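Home News Reissues Gig Guide Shop Contact

Grindholm is finally back on vinyl!
May 9, 2019

Good news for anyone who's been hunting a clean copy of the Sturcombe album (me included, I've been outbid on it more times than I'd like to admit). Flimgate are putting Grindholm out again next month as a 180 gram pressing — new lacquers, the original gatefold, and the colour on the cover looks right this time.

The test pressings went off for approval in January and it took 3 goes before the band were happy with side two. That's the one with the long organ jam, so I'm glad they were fussy. 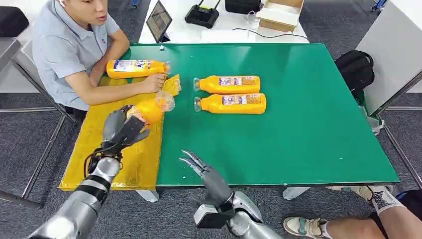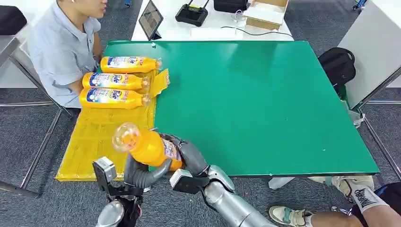 The run is 210 copies and 194 of those are going on general sale, with the rest kept back for the band. We've got 30 on order for the shop and I'm taking names now, one per customer please. The Kaplan remix 12-inch isn't part of this — I asked, and they're still sorting out who has the tapes.

I've had the promo on all week and the bass is so much warmer than on my old CD. My favourite's still the slow one that closes side one. Ring or drop in if you want your name on the list.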